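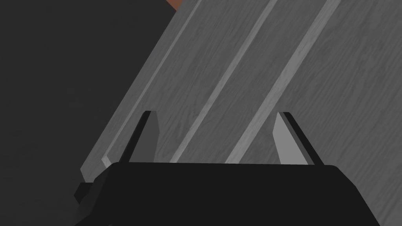 5 Recording demonstrations in the simulator

This section explains how to collect demonstrations for the Brulitz learning package with the wrist view. Before you start, the simulator must be installed (section 2) and your hand controller must be paired (section 3). If you want to record on a real arm, please go to section 7. The steps look similar but the safety rules are different.

5.1 Before the first episode

1. Start the Brulitz recorder and open the workspace Kastthorpe. The first loading takes longer than the next ones.

2. In the menu View, choose Wrist. The fingers must be seen in the lower half of the window, with the body of the gripper at the bottom. If you see the whole arm from outside, you are in the view Overhead and the recorder will save the wrong camera.

3. Press Home. The arm moves to the start position and the gripper opens completely.

4. Check that both fingers are visible to their tips. One finger can look much paler than the other. This depends on the angle of the light in the simulator and does not need correction.

5. Open Settings, then Episode, and write the name of the task in the field Label. Use small letters and no spaces. The label is saved in every file and it is difficult to change later.

Note: The grey wood surface with the light-grey strips is the standard board of the Kastthorpe workspace. The strips help you to judge if the gripper is turned. Please do not replace the board with a plain one in the middle of a set.

5.2 Recording an episode

1. Hold the controller in a comfortable position and press Record. A short tone is heard.

2. Wait one second without moving. The learning program uses this part to find the beginning of the movement.

3. Move above the object, go down, and close the gripper. Try to make one continuous movement. Small corrections are allowed, and they are even useful for the training, but do not stop for a long time to think.

4. Lift the object and bring it to the target area. Open the gripper and go up until the fingers are free.

5. Press Record again to finish. The window asks you to choose Keep or Discard.

6. Choose Keep only if the task was completed. If the object was dropped and you picked it up again, choose Keep and mark the box Recovery.

7. Press Home before the next episode. The object is placed automatically in a new position.

Caution: Do not press Home while the recording is running. The jump to the start position will be saved as if you had made it with the hand, and the trained arm may repeat it.

5.3 How many episodes are needed

For a first test, 21 kept episodes are enough to see if the training starts correctly. The behaviour will not be good yet. The example set Floltham, which you can download together with this guide, has 303 episodes of one pick-and-place task, and we recommend to look at several of them before you record your own.

Take a break after every five episodes when you are new to the controller. Tired operators make faster and less careful movements, and you will notice it in the results. If two persons record the same task, they should agree first from which side they approach the object.

5.4 Checking your recordings

1. Open the tab Review and sort the list by Length.

2. Play the shortest and the longest episodes. Very short ones are often recordings started by mistake. Very long ones usually have a pause inside.

3. Look at the colour of the status bar. Green means that the picture and the joint values have the same timing. Yellow means that some pictures are missing. Yellow episodes can be kept for practice but should be removed before training.

4. Select the bad episodes and press Remove from set. The files are moved to the folder "removed" and are not deleted.

5. Press Export. The recorder writes one folder with all the episodes and a small text file with the label, the workspace and the version of the program.

Note: If Export is grey and cannot be pressed, at least one episode has no label. Use the filter Unlabelled to find it.

5.5 Common problems

The gripper does not open at Home: the controller trigger is still pressed, or its centre position has moved. Release the trigger and repeat the calibration in section 3.4.

The picture in Wrist is completely dark: the light of the workspace is switched off. Open Scene, then Lights, and choose Default.

The fingers go through the board: the contact calculation is set to Fast. Change it to Normal and discard the episodes made with the old setting.

The arm follows your hand with delay: close other programs and make the preview window smaller. The size of the preview has no influence on the size of the saved pictures.

If the problem continues, send the log file to Engström support with the number of the episode and the version of the recorder. The log file is in the same folder as the export.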